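Dralwood bamboo craft sticks, long bundle
Posted in July

I'll admit I bought these mostly for the price. I'd been using the Wivov ones for tying up seedlings and for the paper lanterns I make with leftover tissue, and they'd gone up again, so when Awwad had the Dralwood bundle on special I threw it in with my order (item 1695, if you're hunting for it).

Colour first, because that was what I was fussy about. They're a nice light tan, pretty even from stick to stick, and they look lovely sitting out on my cat tablecloth near the window. The string is only thin, mind you, and the bundle fans out at one end, so don't expect it to stay neat in a drawer.
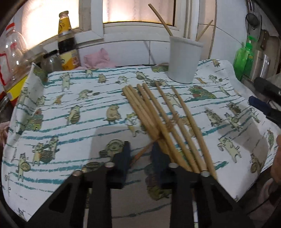

As for using them, I've been really happy! I soaked 2 overnight and bent them into hoops for a lantern and neither one split, which is more than I can say for the Wivov sticks. Dry, they've got a good bit of spring. I did get a splinter off one of the cut ends, so a quick rub with sandpaper before you start is worth the bother.

They do need a good dry-out after soaking. I left my first lot lying in a puddle on the bench and they went a bit grey, my own silly fault. Now I stand them up near the glass where the light comes through, and by the next afternoon they're right to glue.

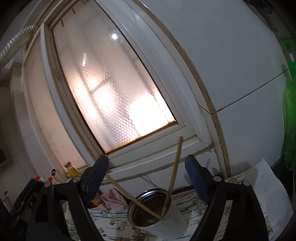
Glue-wise, Naltirard craft glue held fine on the hoops, though I'd clamp the joins for roughly 4 hours. Plain white school glue let go on me.

My only real grumble is the packaging, which was a plastic sleeve far too big for what was in it. I'd buy them again, and I've already got my eye on the shorter ones for the tomatoes.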